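Grade the pattern before you print it

Craft pattern publishing has a measurement problem. Pick up any recent book of paper and fabric projects and each one will carry a difficulty mark, usually one to three stars, sometimes a row of small buttons or spools. The marks are printed with confidence. In most cases they were assigned by the person who designed the project, at the end of the job, in a single afternoon.

I have edited project books for long enough to have done this myself, and I think the practice should stop. A difficulty grade ought to be the result of a test, carried out by people who have not seen the project before, and the conditions of the test ought to be stated somewhere in the book.

The usual defence is that readers treat the stars as a rough hint. The letters that reach an editor suggest otherwise. Readers buy materials on the strength of the grade, and they plan an evening around it. When a one-star lidded box takes four hours and ends in the bin, the reader blames either the book or her own hands, and both conclusions are bad for the trade.

Part of the trouble is that difficulty is three separate quantities forced into one. There is the number of operations. There is the tolerance, meaning how far a cut or fold can be out before the piece fails. And there is recoverability, which is whether a mistake at step six can be put right at step seven. A folded paper envelope may have 12 operations and a generous tolerance. A round box with a fitted lid may have fewer, but if the lid band is short by the thickness of the card it will not go on, and the band has to be cut again. A single star covers both.
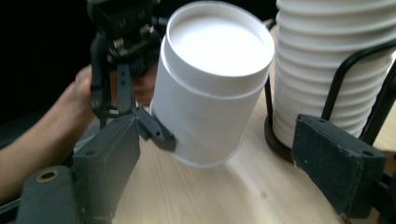 Maarja Paulauskas, who taught bookbinding for many years before she began writing patterns, grades on tolerance alone. Her argument is that a long project with slack in it is merely long, and that a reader can see length for herself by counting the steps. What she cannot see is where the slack runs out. In Paulauskas's drafts every step that must be right to within a millimetre has a short rule printed beside it in the margin. I find this more useful than any star. It does make the page look busy, and designers object to it, but a pattern is a working document and should be laid out as one.

Beat Moser takes the opposite view. He holds that tolerance depends on the tool, and that a grade based on it will be wrong for anyone whose scissors differ from the author's. He is right about the tools. His remedy is to give no grade at all and to print a full materials list with the weight of every card, which assumes that the reader knows what a heavier card will do on a curve. An experienced maker does. The beginner is the one person the grade was meant to serve, and she is left with a number in grams.

My own proposal is modest. Before a book goes to layout, each project should be made by five people from the written instructions alone, without the author in the room. The time is recorded, along with the step at which each person first stopped to reread. If three of the five stop at the same step, the step is rewritten and the project is tested again. The printed grade is then the median time and the number of steps marked as tight. Both can be stated in one line under the title.

Cost is the obvious objection. For a book of 20 projects, five testers each, that is a good deal of card, thread and paid time. I put the case to Givard in September, when we were planning the second paper book, and was told that the margin would not bear it. I accept the figures I was shown. I do not accept that the cost is new. It is paid already, by the reader, in spoiled sheets. In the first printing of the earlier title, a lid pattern was 2 mm short along its band. I hold a file of 50 letters about that pattern alone, and nearly all of the writers had cut the piece at least twice. One tester with a ruler would have found the error before lunch.

There is also the matter of scale drawings. Stistar and Andus both supply their templates at full size on a folded sheet, and the reader can lay her work directly on the line. Too many other publishers still print at half size and instruct the reader to enlarge. Every enlargement adds an error that the author did not make and cannot predict, and no grade survives it. If a template cannot be printed at full size, the dimensions should be written on it in figures, including the overlap for the glue.

A smaller point concerns the word "simply". I searched the manuscript of the last book I edited and found it in the instructions 12 times. In nine of those places a tester would, I suspect, have stopped to reread. I removed all of them. The author asked for two to be put back, and we settled on one, in the section on cutting felt.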